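## Town Council Notes: The Remote Testimony Rule

The Sumham town council has sent its proposed rule on remote public testimony back to the clerk's office for a second rewrite. The vote was 5 to 4, with council president Ileana Radu voting to return it. The rule will come up again in October. Until then the present arrangement stays in force, meaning that a resident may speak by phone or video only if the chair of that particular meeting allows it.

The present arrangement has no written basis. It began as a temporary order, was extended by motion, and then lapsed when the new term started and the standing rules were readopted without it. Town attorney Farzana Mughal told the council in a memo that chairs have kept allowing remote speakers as a matter of courtesy, and that a courtesy can be withdrawn at any time without notice. She advised the council either to adopt a rule or to stop the practice.

### What the draft says

The draft adds a new section to Chapter 4 of the standing rules, between the section on sign-up sheets and the section on decorum. It has the following main terms:

- A resident who wants to testify remotely must register with the clerk by noon on the day of the meeting.
- Registration requires a name, a street address and the agenda item. General comment counts as an agenda item.
- Remote speakers get the same time as speakers in the chamber, currently 2 minutes.
- Remote speakers are called after all in-person speakers on the same item.
- If the connection drops, the clerk makes one attempt to restore it. If that fails, the speaker may submit written remarks of up to 1000 words by the close of the next business day.
- Written remarks submitted under that provision are entered in the minutes in full.

The draft does not apply to quasi-judicial hearings. Zoning appeals, license revocations and tax abatement hearings are governed by state procedure, and testimony in those matters is given under oath. The attorney's memo states that the council could extend remote testimony to them but would need a separate rule for swearing in witnesses and handling exhibits.

### The points in dispute

Most of the debate was over the order of speakers. Council member Mariann Csizmadia moved to strike the sentence that puts remote speakers last. Her argument was that general comment is capped at one hour in total, so on a busy night the cap would fall almost entirely on the people at the end of the list. She asked that speakers be called in order of registration regardless of where they are sitting.

Radu opposed the motion on practical grounds. The sign-up sheet in the chamber stays open until the item is called, while remote registration closes at noon. Merging the two in time order would place every remote speaker ahead of every person who signed the sheet at the door. She said she would accept an alternating order but would not accept one that made people in the room wait for the whole remote list.

Csizmadia's motion failed. An alternating order was then discussed without a motion. The clerk, Ernő Vörös, asked the council to settle the question in the text of the rule and not leave it to the chair, as his staff prepares the call list before the meeting and cannot rebuild it at the table.

The second dispute concerned the address requirement. The sign-up sheet in the chamber asks for a name and a street, with no house number. The draft asks remote speakers for a full address. Two members questioned why the standards should differ. Vörös answered that his office has no other way to check residency for a person who does not appear. He also said that in practice residency is not checked for people who do appear. The attorney noted that the standing rules limit general comment to residents and owners of taxable property in town but give no method of proof for either group.
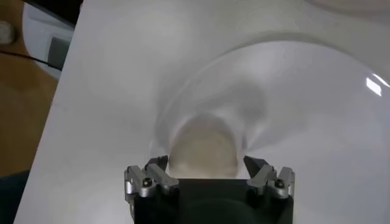
The council did not resolve this. The motion to return the draft instructs the clerk to propose a single standard for both groups of speakers, along with a statement of how long the address data will be kept. Under the records schedule the sign-up sheets are retained with the minutes and are open to inspection. A full home address collected on a web form would become a public record on the same terms unless the form is treated differently. Mughal said she would give a written opinion on whether the house number may be withheld on request.

### Use of remote testimony so far

The clerk's report lists 263 remote speakers since the temporary order was first adopted. It breaks them down by type of item but not by meeting. Budget hearings account for the largest share, followed by general comment and then the ordinance on overnight parking. The report does not give a figure for in-person speakers over the same period, so the share of all testimony given remotely cannot be worked out from it. Csizmadia asked for that figure. Vörös said the older sheets would have to be counted by hand and that he could have a total ready before October.

The report also covers dropped connections. These are recorded only where the clerk noted them in the minutes, and the practice varied. Before the present clerk took office, a failed call was often recorded as "speaker did not respond," which does not separate a technical fault from a person who left the line. The draft rule would require the minutes to state which of the two occurred, where known.

### Cost

Meeting software is already paid for under the town's general communications contract with Skatov, and the draft would not change the price. The chamber's audio system is a separate matter. Remote speakers can be heard through the ceiling speakers, but members at the far end of the dais have complained that they cannot follow them. The finance office has a quote from Doduvar for desk speakers and a new mixer. The quote has not been put on an agenda and the council took no position on it.

Staff time was raised briefly. One employee now runs the remote line during meetings in addition to keeping the timer. Vörös said that if the rule passes in anything like its present form he will ask for those duties to be split between two people on budget nights. He did not ask for a new position.

### Comment from residents

Four people spoke on the draft, one of them remotely. Boglárka Bárány of Kun Street supported the rule but objected to the noon deadline. She pointed out that revised agendas are sometimes posted in the afternoon, after the deadline would have passed, and that a resident would then have no means of registering for an item added late. She asked that the deadline be set at a fixed interval after the last posting of the agenda.

The attorney agreed that the draft does not address late additions. State law allows an item to be added to a regular meeting by a two-thirds vote of the members present, and an item added in that way cannot have been posted at all. Mughal suggested language allowing anyone already registered for general comment to move to an added item on request. The clerk will include this in the rewrite.

Another speaker asked whether remote testimony would be open to people outside town who work there. It would not. The draft follows the residency and property terms of the existing rule, and changing them would require an amendment to a different section.

### Next steps

The clerk's office is to return a revised draft covering the order of speakers, the address standard, retention of the form data and added items. Amendments to the standing rules need a reading at one meeting and a vote at another, so a rule introduced in October cannot take effect at that same meeting. The council may waive the second reading by unanimous consent. Csizmadia said she would ask for the waiver. Radu said she would object to it if the order of speakers was still unsettled.

Written comments on the draft may be left at the clerk's counter or sent by mail to the town hall. Comments should name the section they refer to. The current text and the attorney's memo are both in the meeting packet, filed under old business.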